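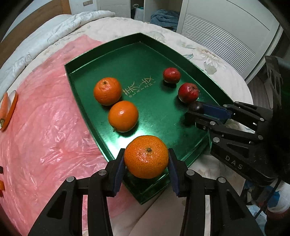

How long can you leave mandarins out in a bowl before they go soft?

A week in a cool room, says Andri Fankhauser, and less if they sit next to a radiator.

I'd rung Andri because I throw away far too much fruit, and he sold the stuff for 25 years before he packed it in last July. He had a shop in Henley, just the one counter and a cold room out the back, and he still can't walk past a fruit bowl without having a rummage. He did it to mine while I was making the tea!

"You've got them piled up," he told me. "The one at the bottom carries all the rest and it goes first. Get a tray. Anything with a low side will do."

So a tray it is – wide and shallow, with everything in one layer and a bit of air between. His wife keeps mandarins on one with a few small red fruits and whatever else is about, and he's all for mixing as long as you look it over every morning.

"People buy with their eyes and then they stop looking," he said. "Pick each one up. If the peel feels puffy, eat that one today."

I asked about shine, as I always go for the glossy ones. He laughed at me (quite a lot). A shiny peel is nice, he said, but weight is what he goes by, and he'd take a dull heavy mandarin over a bright light one any day. He likes a bit of stem left on as well.

Carrots are a different matter. Andri wants them on their own plate if they're out for supper and in the fridge if they aren't, well away from apples, which he says can turn them bitter. I'd never heard that and I've been keeping them together for years.

His old business partner, Wendelin Wieser, disagreed with him about nearly everything, fridges most of all. "Wendelin chilled his mandarins and I didn't," Andri said. "One Christmas we had 700 boxes in and we argued over every one of them."

And who was right?

"He was, if you're keeping them a fortnight. I never kept one that long. I'd eaten it."

He had two of mine before he left, and took a third for the train.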